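The arms and your job: questions from the returns floor
Updated August, by the Tastham site newsletter desk

Are the arms replacing us?
The four people who used to open and close laptops all day now do grading, repairs and arguing with the arms. Headcount at Tastham is the same. We asked Condham to put that in writing, and they did, in a font size we consider small.

What do the arms do, then?
Lids, mostly. A returned laptop gets opened, checked and shut before it goes back in a sleeve. Almost 2610 came through last quarter, and wrists were the top complaint at the health desk.

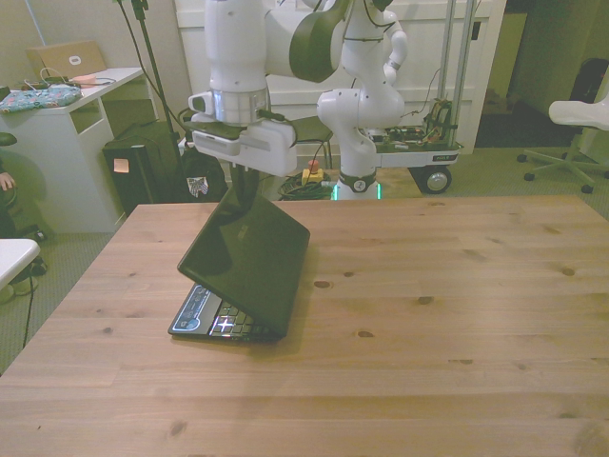 Lid work on the pine table, with the gripper holding the laptop by the top edge.

Is it faster than a person?
No. A good grader shuts a lid in the time it takes to read this sentence. The arm takes its time, like someone paid by the hour, but it doesn't mind doing 126 of them.

Who fixes it when it sulks?
Whoever has done the Veloso course. It runs six hours and includes lunch. You get a pay step for finishing, and you also get called over every time something beeps.

Can I stop it?
Yes. Anyone on the floor can hit the red button, no permission needed. You fill in the short form afterward. The long form has been retired.

Will my targets go up?
Not this year. Ask again when the Ikow scheduling software arrives, and bring a friend.

Related
Veloso course: how to sign up
Wrist and shoulder breaks, revised
Ikow rollout: what we know so far
Parking at Tastham, part 4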